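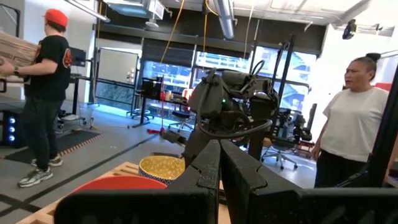

Last updated: March, 16:40

The stock program at Honkanen had been written by Aarne Lappalainen when he was a young man with a great deal of hair, and it had counted the firm's boxes ever since, through two changes of roof and one of owner. Everyone called it Flikunport, after a fishing place his mother had liked, and by now it was so full of his little notes that reading it was rather like being stuck on a train beside him.

The new people wanted Trerkden instead. Trerkden came with a handsome brochure and a trainer called Brostetti — or perhaps that was the name of her company, Aarne never did get it straight and by the second week it was too late to ask.

"We've moved 1486 records across," she told him, "and 1022 of them went in without a murmur."

"And the others?"

"The others have a note on them that says 'ask Aarne'."

He put his glasses on and looked, and so they did. He had forgotten how often he used to write that, late in the evening, meaning to come back in the morning and put down the proper answer, and then the telephone would ring, or there would be cake.

"Well," he said, pulling up a second chair for her and moving his sandwiches off it, "you had better ask me, then."

They began with the first one, a shelf number that had belonged to a cupboard long since given away to his cousin, and it was a good story, that cupboard, so it was nearly dark before they came to the second.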